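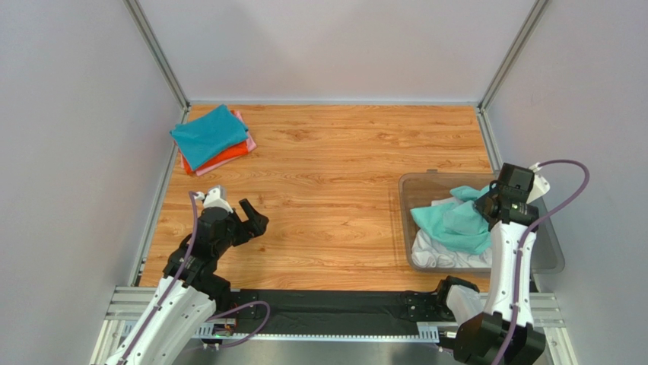
三月，早上七点多

今天我决定把衣服的事情做完。我写"决定"这个词，觉得有一点太正式，但是昨天晚上我也说过"明天一定叠"，前天晚上也说过，所以今天需要一个比较重的词。

起床以后先烧水，喝了半杯茶，然后把阳台上的衣服收下来。外面有雾，楼下修自行车的人还没有开门。我摸了摸衣架上的袖子，干了，只有领子还有一点凉。我分不清楚凉和湿，这件事我在家的时候也分不清楚，妈妈总是拿衣服贴在脸上试。我也贴在脸上试了一下，还是不知道。最后我把领子朝着窗户又放了半个小时，在这半个小时里我吃了一个煮鸡蛋，背了一页生词。

李明轩老师说，写日记不要只写"我做了什么，然后我做了什么"，要写得细一点，写颜色，写声音，写手的感觉。她还说我的"然后"太多。我数过上一篇，她是对的，我不告诉你有多少个。（日记里的"你"是谁？我问过老师这个问题，她说谁都可以。那么我就当作有一个人。）

所以今天写细一点。

我先叠的是粉色的那件，再叠橙红色的，最后叠青绿色的，一件一件往上放。粉色在最下面，露出一点浅浅的边。橙红色夹在中间。青绿色在最上面，它的边歪了一点，下面的两种颜色都跑出来看热闹。"看热闹"是我这个星期学会的词，终于用上了。我看了这个小堆很久，想把上面那件拿下来重新叠，又舍不得。老师，如果您看到这里，请告诉我"舍不得"可不可以用在叠衣服上。

白色的和薄荷色的还没有叠，它们都在那个灰色半透明的塑料盒子里，皱皱的，薄荷色的在白色的上面，软软地堆成一团。我写这几行字的时候它们还在里面。我知道应该先叠完再写，可是茶要凉了，而且我怕忘记想好的句子。

说一说这个盒子。它的边很矮，角是圆的，放衣服其实不太合适，多放几件就会掉出来。它本来是 Gert 的。Gert Maluleke 搬去 Tovside 的时候，留给我一些东西：这个盒子，一个没有盖子的锅，一把很好的剪刀，还有一本画了很多线的语法书。他说盒子是用来放鞋的，下雨天把湿鞋放在里面，地不会脏。我没有那么多鞋，就洗干净拿来放衣服了。有一次他视频的时候看见了，大声问我："你把衣服放在我的鞋盒里？"我说我洗过。他说他不是担心衣服，他是担心盒子，盒子现在会觉得自己很高级。Gert 的中文比我好，他可以用中文开玩笑，我要过一会儿才笑，所以我们打电话的时候总有一小段安静。

八点半

茶喝完了，又烧了一壶。

我想写一写叠衣服的方法，因为我用的是两个人的方法混在一起的，别人看了可能会生气。

第一个方法是妈妈的。她先把衣服正面朝下放平，用手掌从中间往两边推，把皱的地方推出去。她推的时候很用力，好像在和面。接着左边折过来，右边折过来，袖子收到背后，再从下往上对折。她叠出来的衣服很平，放在柜子里像一本一本的书。我小的时候坐在床上看她叠，有时候把一件已经叠好的拿来当枕头，她就会叫我的全名。

第二个方法是 Si-eun 教的。Gil Si-eun 以前住在我隔壁，她叠衣服非常快，折成长条，再折成三段，最后可以自己站起来。她的抽屉里所有衣服都站着，从上面看可以看见每一件的颜色，找的时候不用翻。我很羡慕那个抽屉。她教了我两次，我叠的衣服也能站起来，但是站一会儿就慢慢倒下去，先低头，再弯腰。Si-eun 说我的衣服很有礼貌。

现在我的方法是：前面一半像妈妈，推平，折左边，折右边；后面一半我想像 Si-eun 那样折三段，可是折到一半常常改变主意，又变成对折。所以我的衣服大小不一样，叠在一起，边就对不齐。今天早上那一堆也是这样。我以前觉得这是因为我的手不好，今天慢慢做了一遍，才发现是因为我在中间改变主意。这个发现对别的事情可能也有用，不过我不想把每件小事都写成道理，老师说过这样的作文很累人。

叠粉色那件的时候用的时间最长。它的布有一点滑，左边折好了，去折右边，左边就自己打开。我用手肘压着一边，姿势很奇怪。橙红色的最听话，折到哪里就在哪里。青绿色的在两个中间。以前我不知道衣服也有性格，"听话"这个词是凯文教我的，他用来说他的狗，说它不听话。

这里有一个语言的问题我要记下来：叠衣服的"叠"和折纸的"折"，什么时候用哪一个？我上面写了"折过来"，也写了"叠好"，写的时候没有想，现在一想就不敢写了。我觉得"折"是一个动作，一次；"叠"是全部的事情，做完了就叫叠好。还有一堆衣服放在一起也叫叠，"一叠衣服"。那么叠好的衣服放成一叠，叠了两次。下次上课问。

还有"件"。衣服是一件一件的，事情也是一件一件的。所以早上我可以说，我做完了三件，还有两件。听的人不知道我在说衣服还是在说事情。我很喜欢这一点。

十点

盒子里的还没有叠。

刚才邱凯文来敲门，借充电线。他站在门口看见我在地上弄衣服，说："你怎么在地上叠，不是有床吗？"我说床太软了，推的时候衣服会陷下去，越推越皱。他想了想，说有道理，但是他从来不叠，他的衣服直接从衣架上穿到身上，再从身上到洗衣机里，中间没有柜子。我问他冬天的衣服怎么办，他说冬天的衣服在椅子上。

他借走了线，留下两个橘子。橘子很甜，我吃了一个，另一个放在窗台上。吃完橘子要洗手，不可以用有橘子汁的手去碰白色的衣服，这也是我还没有叠的一个原因。我承认这个原因不太好，手早就洗过了。

我从小就喜欢在硬的地方叠衣服。家里厨房有一张大桌子，吃完饭擦干净，妈妈就在那里叠。她不让我们在她叠衣服的时候开冰箱拿果酱，因为我弟弟有一次把果酱掉在爸爸的白衬衫上。那件衬衫后来变成了擦窗户的布，用了很多年，每次擦窗户的时候爸爸都会说，这是我最好的衬衫。我现在住的地方没有大桌子，只有一张写字的小桌，放了电脑和书就满了。地上是木纹的，一条一条浅色的线横着过去，还有几个像眼睛的木节。我把衣服的下边对着那些横线放，这样就知道直不直，像在有格子的本子上写字。这个办法是我自己想出来的，很得意，没有人可以说，只好写在这里。

虽然有线，青绿色的那件还是歪了。线是直的，我不是。

我想起刚来的时候，连洗衣服都不会。不是不会洗，是不认识洗衣机上的字。"浸泡""漂洗""脱水"，三个都有水，我不知道哪一个是我要的。我第一次按的是"脱水"，放了洗衣粉，放了衣服，机器转得很响，五分钟就停了，我心里想，中国的洗衣机真快。打开一看，衣服是干的，上面全是粉。Gert 那天笑得坐在地上。后来他在一张小纸上给我写了每一个按钮的拼音和意思，用胶带贴在机器上面。纸现在还在，字已经看不清楚了，我也不需要看了，可是我没有撕。

那台机器也老了，脱水的时候会自己走路，从墙边走到门口。凯文说我们应该一起买一台新的。他在网上看了两台，一台 1,897 元，一台 2,662 元。贵的那台可以烘干，凯文很想要，他说这样连衣架也不用了，从机器里直接到身上。我说我喜欢晾衣服，喜欢收衣服的时候闻到的那种味道。他说那是灰尘的味道。我们还没有决定。我个人觉得便宜的那台就很好，我们两个人加起来也没有那么多衣服，而且我不知道自己还要在这里住多久。这句话我没有对他说。

洗衣液也要买了。瓶子已经倒过来站了好几天，今天早上我往里面加了一点水，摇一摇，可能还可以洗一次。我们一直用 Stamomard 的，就是街角小店里卖的那种，味道很淡。上次凯文买了别的，香得我晚上睡不着，穿着衣服像穿着一瓶花。这次我自己去买。

中午

吃了面条，加了剩下的青菜，还有一个鸡蛋。今天已经吃了两个鸡蛋，晚上不吃了。

吃饭的时候我给 Si-eun 发了一条信息，告诉她我今天在叠衣服，而且发现了我的衣服为什么站不住。她很快就回了，问为什么。我说因为我折到一半改变主意。她发来一个大笑的脸，又说不是，是因为我最后一下没有压紧，空气在里面。她说你压一压，用手腕后面的那个地方压，数到三再放开。我想这是对的，她每次叠完都要拍一下，我以为那只是她的习惯，像厨师最后拍一下手。原来那一下是有用的。

我们又聊了一会儿。她现在住在 Merwood，房间比以前大，有一面柜子，柜子里有灯，一开门就亮。她说有了大柜子以后，反而不爱叠了，全部挂起来。我有一点难过，好像听说一个很会做饭的朋友现在只吃外卖。她说那个会站的叠法她还记得，手记得，有时候叠毛巾还用。她问我那件薄荷色的还在不在。在的，就在盒子里，我说。她问是不是还没有叠。我没有马上回答，她就知道了。

薄荷色的是和她一起去买的。那天我们本来是去找伞，突然下大雨，跑进一家店躲雨，店里没有伞，只有衣服。她说躲雨不能白躲，要买一点什么，不然不好意思。我在两个颜色之间选了很久，一个是灰色，一个是这个很浅的绿。我总是买灰色。她说，你已经有很多灰色了，再买一个灰色，跟没有买一样。我就买了浅绿。当时我不知道这个颜色中文叫什么，回来查词典，查到"薄荷"，这个词的读音我到现在还会读错，要读 bò he，不是 báo。同一个字，在"薄纸"里读 báo，在"薄弱"里读 bó，在"薄荷"里读 bò。我觉得这个字非常不听话。

青绿色也难。青到底是蓝还是绿？青天是蓝的，青菜是绿的，青布老师说可以是黑的。我今天写的是"青绿色"，因为放在一起比较安全。橙红色也是同样的办法，两个颜色加在一起，怎么样都不会全错。粉色我没有问题。

下午三点

出去了一趟。先去小店买洗衣液，店里的阿姨问我要大瓶还是小瓶，我说小瓶，她说大瓶划算，我说我拿不动，她看了看我的胳膊，没有说话，把小瓶给我了。

回来的路上经过 Zheng 洗衣店。我的冬天外套在那里放了好久，票也找不到了。我进去以前在门口练习了一遍要说的话："您好，我来取一件外套，票丢了，可是我记得是深蓝色的，左边口袋里有一个洞。"老板没有等我说完就把外套拿出来了，他说全店只有这一件没有人来拿。洞也给我补好了，补得很细，线的颜色完全一样。我问补洞多少钱，他摆摆手。我不知道摆手是不要钱的意思，还是下次再说的意思，站在那里不敢走。他又摆了一次，我才走。到家以后我把手伸进左边口袋好几次，每次都到底就停住，有一点不习惯。以前我的钥匙会从那个洞掉到衣服里面去，要从下面把它推上来。

洗衣店里有一个人在后面的大台子上叠床单。一个人叠很大的床单，我一直觉得不可能，在家里这是两个人的工作，我和弟弟各拿两个角，往后退，再走到一起，把角交给对方，弟弟每次都要故意用力拉，把我拉倒。那个人先把两个角套在一起，搭在台子边上，再去找另外两个角，很慢，一点也不着急。我看了一会儿，外套抱在怀里，差一点忘了要走。老板以为我还有什么事。

我想请他教我，但是"我可以看您叠床单吗"这句话，不管怎么说都很奇怪。

傍晚

打电话给 Gert。他在 Tovside 那边刚下班，在路上走，风很大，我听见的一半是风。我告诉他洗衣店的事情，他说那个老板以前也给他补过裤子，也摆手。他后来带了一盒点心去，老板收下了，第二次给他补的时候还是摆手，于是他又带点心。他说你要小心，这个会没有完。

我问他要不要把鞋盒还给他。他说不用，他现在那里有一个小柜子，专门放鞋。停了一下他又问，盒子还好吧？我说很好，里面有一件白的，一件薄荷的。他说，叠了吗？

为什么每个人都问这个问题。

我说马上叠。他说"马上"在中文里是骑在马上的意思，但是我的马好像是站着的。又有一小段安静，我才笑出来。这次我比以前快一点。

挂了电话，天还没有全黑，我就坐下来叠了。白色的先来。它在盒子里待了一天，皱得很厉害，有一条很深的线从中间过去。我用手掌从中间往外推，推了很多遍，像妈妈那样用力，那条线浅了一点，没有消失。白色的衣服上什么都看得见，我也不熨了，穿一会儿自己会平。左边，右边，三段，这次没有改变主意。最后用手腕后面的地方压住，数到三。

薄荷色的也是这样。我把它立起来，放开手，它站住了。我不敢呼吸，等着它低头。它没有低头。我拿手机想拍给 Si-eun 看，站起来的时候碰到了，倒了。不过倒下来也是好好的一块，没有散开。我还是给她打了字，说站住了，没有证人。她回我说她相信。

早上的那三件我没有重新叠。现在柜子里一边是平的，一边是站着的，看起来像两个人的柜子。

盒子空了，我把它擦了擦，放到门后面。明天如果下雨，也许真的会用来放鞋。

晚上睡觉以前

再写几行。今天的"然后"我特别注意了，刚才从头找了一遍，正文里面用了很少，老师应该会满意。但是我又发现"一点"太多了。有一点凉，有一点滑，有一点难过，有一点不习惯。我想改掉几个，读来读去，觉得每一个都是真的只有一点，就没有改。

要问老师的：

叠和折。

"舍不得"能不能用在衣服上。

摆手到底是什么意思，有没有几种。

"白躲"的"白"，为什么是白，跟白色有没有关系。Si-eun 那天是用中文说的，我当时就没有懂，一直忘了问。

要做的：

充电线，跟凯文要回来。

点心。买哪一种，要不要甜的，问 Gert。

妈妈的电话。她那边现在是下午，应该在厨房。想问她最后压不压，压的话用手的哪个地方。我看她叠了那么多年，竟然记不起来。

窗台上的橘子刚才吃了，比早上的那个酸。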